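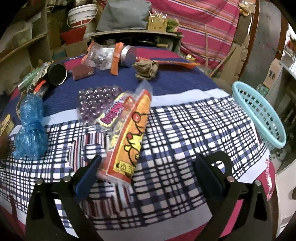

Last changed: August

Print this page | E-mail this page

Washing and storing cotton table linen

Wash new dark cloths alone for the first 2 washes, in cold water. Navy and red dyes bleed most.

Treat grease spots dry. Cover with cornstarch, wait 50 minutes, brush off, then rub in dish soap from the back of the cloth.

Do not fill the drum past two thirds. Skip fabric softener, as it leaves a film that holds stains.

Iron cotton slightly damp at 200 °C, wrong side up. Check the care label first on blends.

Roll cloths on a cardboard tube for storage. Folds left all winter will fade along the crease.

Contact: Lempi Suominen | © Jollamo Household Pages | Back to top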